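My second try with weather satellites

I wrote in May that I would try again to receive pictures from a weather satellite, and that I would tell here how it went. Several readers sent me kind messages and one sent me a long list of my mistakes, which was more useful. So this is the report.

For those who are new on this blog: I am not an engineer. I work in the office of Grundon, where we make labels for food packages, and space is what I do in the evenings. English is my third language. If something sounds strange, please write to me and I will correct it.

The first try failed because of the antenna. I had bought a small one from a shop called Fleltance, and it was meant for television. It can receive a strong signal from a tower, but a satellite that crosses the sky is another matter. I heard only noise, and two times I heard a taxi company. I spent many evenings changing settings in the software, when I should have looked at the piece of metal outside my window.

The new antenna I built myself from a plan of the Tanui radio club. It has two long arms in the form of a V, and it lies flat on a wooden stick. The whole thing cost less than a dinner. The plan gives the length of each arm and the angle between them, and I measured everything three times, because I do not trust myself with a saw. The cable was the expensive part. I bought a short one, and this was a good decision, although it means that I must sit very near to the antenna, on the balcony, with the laptop on my knees.

The balcony is a problem of its own. We live on the third floor and the building across the street covers all of the west. A satellite that passes in the west I cannot receive at all. I have to wait for the ones that pass in the east or almost over the roof, and there are not many of them at hours when a person with a job is awake.

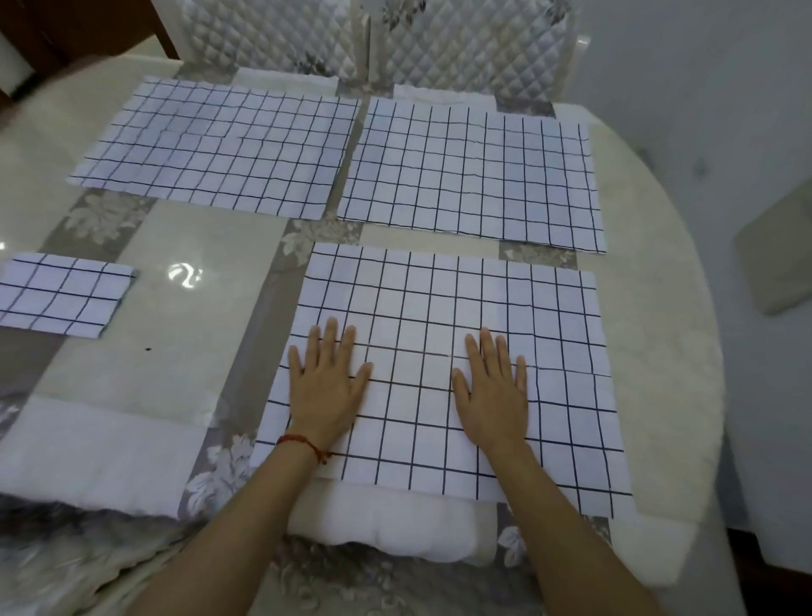

A good pass gives me 14 minutes from horizon to horizon on paper. With my building and my neighbor's building, I get maybe half of it. In this time I must have the receiver on the right frequency, the recording started, and the correction for the Doppler effect working. The Doppler effect is the reason why the frequency moves while the satellite comes closer and then goes away. I knew this from school, with the example of the ambulance. But it is a different feeling to see it on your own screen, a thin line which bends slowly to the left. I forgot to breathe a little.

The first evening with the new antenna I recorded nothing, because the disk of the laptop was full. The second evening it was raining and I did not want to sit outside. The third evening, at 9:40, I had a pass almost over my head, and everything worked. I watched the signal come up from the noise, become strong, become weak for a moment when it went behind the chimney, and come back again.

Then comes the decoding. The program I use is named Sosero and it is free. It takes the recording and builds the picture line by line. My picture had 481 good lines before the signal was lost, and 331 more with so much noise that they look like snow. In the good part there is a coast. I needed some time to understand which coast it was, because the satellite was flying from south to north and the picture came out upside down. When I turned it, I recognized the bay where we go swimming in summer. There was a large cloud over it with a curved tail, and the next day the weather report spoke about this same cloud.

My family looked at the picture with patience. My husband asked if the same picture is not on the internet, in color and without the snow. Yes, of course it is. I have tried to explain to him why it is not the same, and I don't think I succeeded. He also makes his own bread when there is a bakery downstairs, so he should understand.

What I want to improve next:

The noise at the end of each pass. One reader thinks it comes from the power supply of my laptop, and I will try with the battery only.

The position of the antenna. The plan says that the V should point to the north or to the south. Mine points to where the balcony has space.

The names of my files. I have already a folder with recordings that I cannot tell apart, and one of them takes a lot of place and contains only the voice of my neighbor talking about his car.

I also registered my station on the page of the club. My number there is 3560, so there are many people who sit on balconies and on roofs with a stick and a cable — this I like very much. Some of them receive with a large dish and get pictures so sharp that you can see the rivers. I am not in a hurry for a dish. The landlord was already not happy about the stick.

The next good pass in the east is early, at 5:52 in the morning. I have put the alarm clock and charged the battery, and I will add the picture to this post if there is something on it.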